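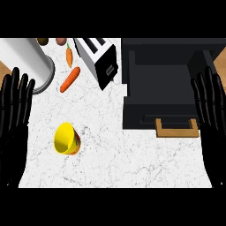

Most hand comparisons I read settle on one number, the success rate, and I think that number tells a buyer very little. We spent February running two five-finger hands, the Grekutico and the Vikton, against a plain two-jaw gripper from Brophy, all in simulation before anything was ordered. The kitchen counter task is the one I keep going back to. A carrot lying flat on marble is a fair test for any of them. A bowl tipped on its side, yellow inside and open toward the upper left, is much harder, and how a hand comes at that rim says more than a hundred easy picks.

We ran 294 trials. The jaw gripper did well on carrots and on the drawer handle, and it was quick to set up. The five-finger hands took 14 joint settings each before they would close without slipping, and one bad setting could cost an afternoon. If your work is vegetables and handles, buy the jaws and spend the rest on cameras.

The bowl is where I changed my mind. With jaws, the arm had to swing far out to line up with the rim, and the Bremon controller gave up on 40 of those tries. The hands could come in from closer and put a thumb inside – slower, but they got there.

So I would like to see reports list what was picked, how it was lying, and how long setup took. A single score mixes the carrot with the bowl. People shopping for a gripper need those kept apart, and it costs the tester one extra table.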